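Robot cell budgeting

Robot cell budgeting is the planning of money, floor space and working time for a small robot installation before any order is placed. The term is used mostly by workshops and training centres which buy one or two arms and have no engineering department of their own. It covers the arm, the gripper, the table, the fixtures that hold the workpiece, the safety work and the hours of the people who set up the cell.

Cost groups

A budget is normally divided into purchase costs and preparation costs. Purchase costs are known early, as the supplier gives them in a quotation. Preparation costs are more difficult to estimate. They include wiring, the mounting of the arm, changes to the floor or lighting, and the programming of the first task. Gearóid Mulligan, in his handbook for small buyers, advises that fixtures get their own line in the budget, and that this line stays open until the first parts have been tried.

Planning by simulation

Many buyers now build the planned cell in simulation before they ask for a price. In this way the reach of the arm, the height of the table and the position of the fixture can be compared without renting any equipment. The work takes time and this time must also be budgeted. In the Prisurard study, prepared by Zübeyde Polat and Conall Cronin, 302 hours were planned for the model and the test runs, and 19 layouts were compared. The study was published on August 19, 2023.

A simulation does not give the full cost. Cables, air supply and guarding are often left out of the model, and they have to be added by hand from the supplier's list.

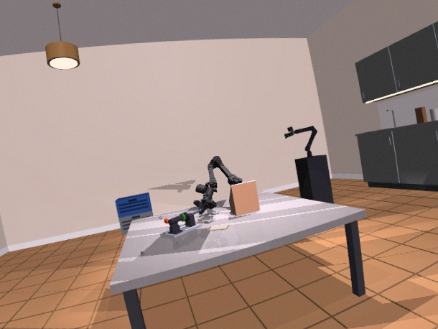
Simulated cell with a black arm over a bench-mounted fixture; a second arm stands on a pedestal behind the table.

Second arm

Whether to buy a second arm at once is a frequent question. A common order gives one delivery and one installation visit, but it also binds money in a machine which may wait for its task. Eimear Ó Gríofa recommends to reserve the floor space and the electrical connection in the first budget, and to move the arm itself to the second year. A pedestal can be ordered early if holes must be drilled in the floor.

Running costs

Yearly costs include service, spare gripper fingers, software licences and training. At Dalen, nearly 400 hours of operator training were entered for the first year. Later budgets usually have a smaller sum under this heading.

See also: Fixture design; Acceptance test; Equipment leasing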